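Set-up guides > Sorting and storage > Open-top boxes
Reading time: 5 min

4. Preparing the work surface and placing the sorting box

This section covers the placement, filling and emptying of a single open-top box on a flat work surface. It applies to the Skilline small box in all colors. For lidded boxes, see the Temine supplement. For wall rails, see section 6.

4.1 Before you start

You will need:

- one Skilline box, empty
- a flat surface with a plain finish
- a soft cloth
- mild dish soap and water
- a removable label, if the box will be stored with others

Check the box for cracks along the rim and in the corners. A box with a cracked rim can still hold paper or fabric items but must not be used for hardware. Do not repair a crack with glue. Replacement boxes are sold singly under the Waltero spare parts list.

CAUTION: The maximum load is 500 g, spread over the floor of the box. Do not place the full load in one corner.

4.2 Cleaning the surface

1. Remove all loose items from the area where the box will stand.
2. Wipe the surface with a damp cloth and a small amount of soap.
3. Wipe again with clean water.
4. Let the surface dry fully. A film of water under the box will let it slide when items are dropped in.

Note: Do not use furniture polish or wax. Both reduce grip under the box. If the surface has been waxed in the past, clean it twice before continuing.

Abrasive pads leave fine scratches that hold dirt. They are not covered in the care instructions and should be kept away from both the surface and the box.

4.3 Placing the box

1. Set the box down with the open side up.
2. Keep the rim at least 12 cm from the edge of the surface.
3. Press lightly on each corner in turn. The box should not rock.
4. If the box rocks, turn it a quarter turn and test again. If it still rocks, the surface is uneven at that point. Move the box to another spot.
5. Leave clear space on at least one side for items waiting to be sorted.

The box has no front or back and may face any direction. A blue box on a pale surface is easy to find at a glance, and small dark parts show up well against the light area beside it. If the surface is dark, use a white or yellow box.

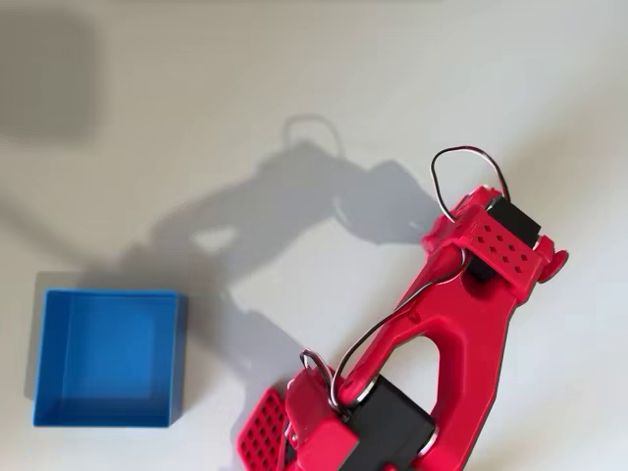
Overhead lighting should reach the floor of the box. A single lamp set low to one side throws the shadow of the wall across the inside, and small items lying close to that wall are easily missed. Move the lamp higher, or turn the box until the shadow is out of the way.

4.4 Filling the box

1. Sort items by type before they go in. One type per box.
2. Place heavier items first, flat on the floor of the box.
3. Place lighter items on top.
4. Stop when the contents reach a level 3 cm below the rim.

Items that stand taller than the rim can be stored upright if the box stays on the surface. They must be laid flat or removed before the box is carried or stacked.

CAUTION: Do not put hot items in the box. Parts that have been heated must cool to room temperature first.

Loose powder, liquids and wet items need a liner. The Ševčík paper liner fits the small box without trimming. Other liners may be used if they lie flat and do not fold over the rim - a folded edge catches items and pulls the liner up when they are lifted out.

4.5 Emptying and storing

1. Lift out large items by hand.
2. Tip the rest onto a tray. Do not knock the rim against the tray to loosen the contents.
3. Check the corners for small parts.
4. Wipe the inside with a dry cloth.

Empty boxes may be stacked to a height of 5. Above that the stack becomes unstable and the lower boxes are hard to separate. Store the stack away from direct sunlight and heaters.

If two boxes stick together, hold the lower one and turn the upper one slightly from side to side while pulling. Do not pry them apart with a blade.

Go on to section 5, Labels and color groups.

Contact and spare parts | © Skilline | Back to top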